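How to test whether a robot hand can do a household chore

By Nazanin Arabzadeh

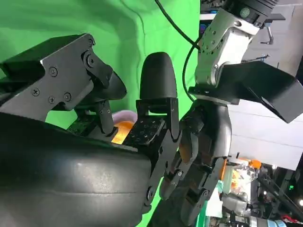
A multi-fingered hand with an orange item between its digits, seen from close to the wrist.

Clips of robots folding towels and loading dishwashers are easy to find. They don't say how many tries went wrong, or who put the towel in the right place first. If you have the use of an arm and a hand, you can find out for yourself in an afternoon. These are the steps we follow at Plesalholm.

What you need

An arm with a hand or gripper fitted
A plain cloth to cover the table
8 household items of different shapes and softness
A timer, a pen and a printed score sheet

1. Pick one small chore. "Tidy the kitchen" is too big. "Put the sponge in the bowl" will do. Write down what counts as finished before you start, and don't change it later.

2. Cover the table with the cloth and tape down the corners. Choose a colour that none of your items share.

3. Run the hand empty. Open and close every finger, check the screws at the joints and make sure no cable pulls tight when the wrist turns. If the fingertips have touch pads, wipe them and take a reading with nothing in the hand.

4. Start with something firm, then move on to soft things. Cloth, sponges and thin bags are much harder to hold than a block.

5. Do 30 tries per item. Put the item down a little differently each time — turned, tipped, nearer the edge. Stop a try after two minutes and mark it as failed.

6. Score each try as done, dropped, missed or helped. Any touch from a person is "helped", even a nudge.

7. Do the same chore yourself, one-handed, and time it.

Reading the results

Look at the soft items first. In our last round the hand finished 14 of 30 tries with a folded dishcloth, and it did far better with a plastic cup. Soudabeh Ebrahimi ran the cup again with the lights turned down and the score fell.

So can machines do the chores yet? One chore, on one table, with someone standing by: quite often. A whole kitchen, no. Keep your sheets and repeat the test whenever the software or the fingertips change.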